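Draughts around old windows are usually blamed on the glass. Babita Katiyar, who surveys buildings for the firm Sondine, puts most of the loss elsewhere.

"The glass is a known quantity," she said. "The joint between frame and wall is where the money goes."

Her team tested 113 rooms in converted workshops, fitting a fan to the door of each and holding a fixed pressure difference. In 91 of them the largest single leak was at the window perimeter.

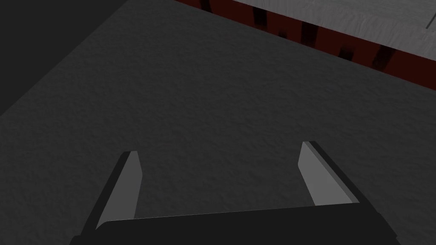
Page last changed: January 12, 2026

Katiyar works with Juraj Kadlec, a joiner, who carries out the repairs. He rakes out failed mortar to a depth of 14 millimetres, fits a backing cord and seals over it. Lime mortar goes back on the outer face.

"People fill the gap with foam and paint over it," Kadlec said. "The frame moves, the foam doesn't, and by February there is a crack again." 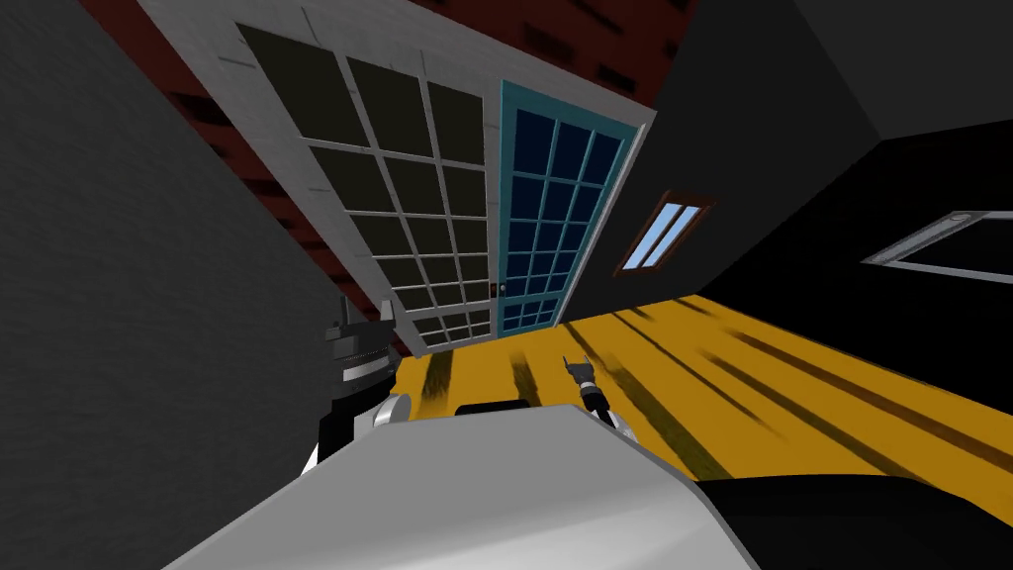 He is wary of sealing a room completely. Damp has to leave by some route, and a brick wall with no cavity needs air moving across its inner face. Where a fireplace has been blocked, he asks for a vent before starting on the windows.

Katiyar agreed, with one reservation. "A vent is a hole you chose. I still want to know its size."

Small panes add a further difficulty, as each has its own putty line. Kadlec checks them with a thin blade and replaces only the lengths that lift.
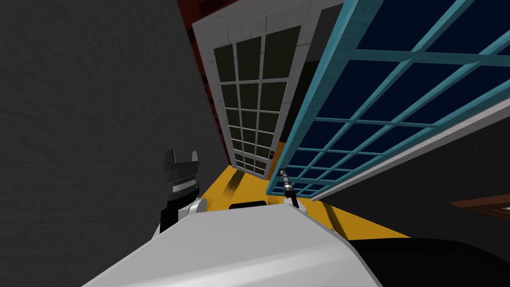 White-framed window with small panes, beside a teal lattice panel.

Retesting is done with the same fan at the same pressure. Katiyar will not quote a saving until both readings are in.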